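How to Sort Blocks in a Two-Section Metal Tub

I love this job! Grab a big metal tub with a divider, tip in your red and green blocks and you're set.
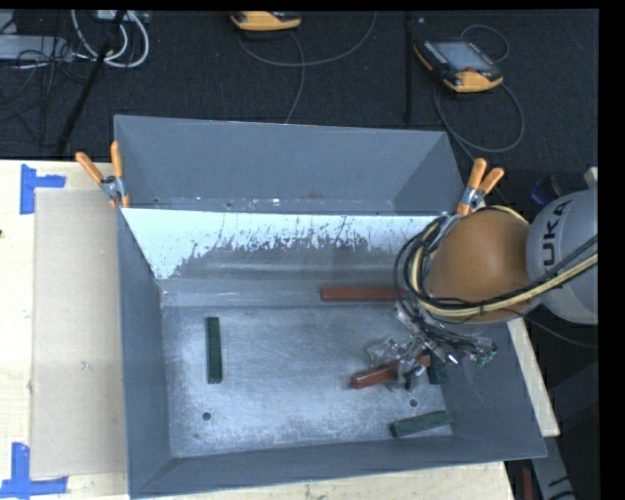

Tadhg Ó Gríofa swears by doing the reds first, as they're easier to spot against the grey. I've come round to his way!

1. Spread the blocks over the floor of the front bin, so none are stacked.
2. Move every red into the narrow rear section, long sides together.
3. Leave the greens in front and line them up along one wall (any wall, pick your favourite colour order later).
4. Check the corners. Greens love to hide there, and so do the worn ones.

Scuffed blocks are fine to keep. Give the tub a wipe with a damp cloth, then tip it all back in and go again – it gets faster every round!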